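About Drastard
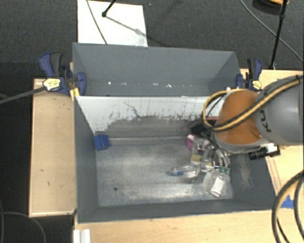 Small things in a gray metal bin.

Hello, and welcome to Drastard! We're a small school for people who want to learn how to look after the stuff they own. We teach mending, sharpening, re-gluing, re-wiring a lamp, putting a new zipper in an old coat, and a great many other jobs that used to get passed down at the kitchen table. Our students are grown-ups of every age, plus teenagers on Saturdays, and most of them arrive having never held a chisel or threaded a bobbin. Good! That's who we built the place for.

How we started

Drastard began with a single evening class in chair repair, held in the back of a shop on Pritchard Street. The first term was chairs and only chairs (rungs that had come loose, seats that sagged, one rocker that had lost half of its left side). By the second term people were bringing in whatever they liked, and we found ourselves learning how to fix a music box from a library book the night before class. We loved it. We wrote down everything that people asked us for, and that list turned into our first real course catalog.

When the shop closed we moved to the old Trumcombe building, where we still are. It has 3960 square feet of floor, big north windows, a freight elevator that works most days, and the best light for hand sewing any of us have ever had. The downstairs is for wood and metal. Upstairs is cloth, leather, paper and small electrics, and there's a kitchen at the end of the hall where a lot of the talking gets done.

What we teach

Our courses run in terms, with a new one starting every fall and another in April. A beginner course meets once a week in the evening, and you work on your own things from the first night. We don't hand out practice pieces unless you ask for one. If you have a toaster, bring the toaster!

The most popular course by a mile is Clothes That Last, which covers darning, patching, hems, buttons and linings. After that comes Sharp Edges, for knives, scissors and garden tools, and then Wakov.

Wakov deserves its own paragraph. It's our open bench night, and it got its name from the brand painted on the side of the huge green workbench that came with the building. Anyone who has finished a course can come, pick a spot, and work on whatever they want with a teacher in the room. People bring soup. Somebody always has a bicycle upside down. It's noisy and friendly and it runs later than it should, and if you only see one thing here, we hope it's that.

The tool library

We have 900 tools that students can sign out and take home for the week, from darning mushrooms to pipe clamps. Most of them were given to us, and plenty came in rusty and were cleaned up in class. You'll find old initials scratched into some of the handles. We leave those alone — it's nice to know a plane has been used before.

We also keep a spares wall with hinges, snaps, springs, lamp sockets, belt buckles and odd screws. Take what you need and drop in what you don't. The drawers are labeled, some better than others.

How we like to teach

Classes are small, and you'll get plenty of time with your teacher. We go slowly. We'd much prefer that you go home with one good seam than five you don't trust. Things will go wrong, glue will dry crooked, and you'll take it apart and do it again, the same as we all do. Some repairs can't be made, too, and we'll tell you so early and help you save the parts.

Last year our students logged 2556 finished repairs in the big book by the front door. The book is there for anyone to read. Our favorite entries are the ones with drawings.

Come and see us

Visitors are welcome on any Wakov night, and you don't need to sign up. Come in by the side door (the front one sticks, and yes, we know), hang up your coat and have a wander. Kids can come along with an adult. If you'd like to give us tools or fabric, please write first so we can make sure there's a shelf free.

Page updated Wednesday, September 5, 2018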